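Clundach Robotics Club -- bench notes, December

Started 4:00 pm. Delyth Yorath has the grasp planner, I have the crates, and Zahira Lumenta has the only chair that goes up and down.

Bottle transfer task, dark gray crate to green crate, still all in simulation. Yesterday's version ran 38 tries overnight and got a bottle across in two of them. Delyth calls this a baseline. I call it a coincidence, but I've written "baseline" in the report because the report is graded.

Changed today: approach height raised, gripper opens fully before it goes anywhere near the crates, wrist limit set to 90 degrees so it quits trying to tie itself in a knot.

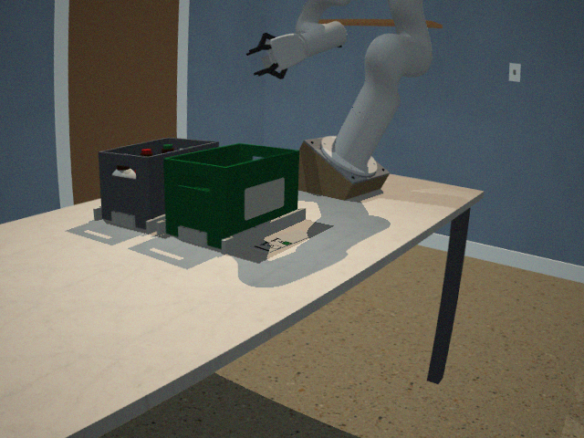
The crate fixtures were my afternoon. I had the collision shapes a hair wider than the meshes, so the crates were spawning inside their own holders and twitching like they'd had coffee. Trimmed the shapes, reset, no more twitching. Two hours for one number. Put the old value in a comment in the config so we can all remember it fondly.

Zahira wants to randomize the cap colors before the Arabzadeh round. Fine by me -- after the planner stops aiming for the rim.

To do:
Delyth: log the failed grasps with a cause, and "bad vibes" doesn't count
Me: rerun the batch with the new shapes
Zahira: give back the chair

Batch started 6:40. Monitor off, lid down, door locked.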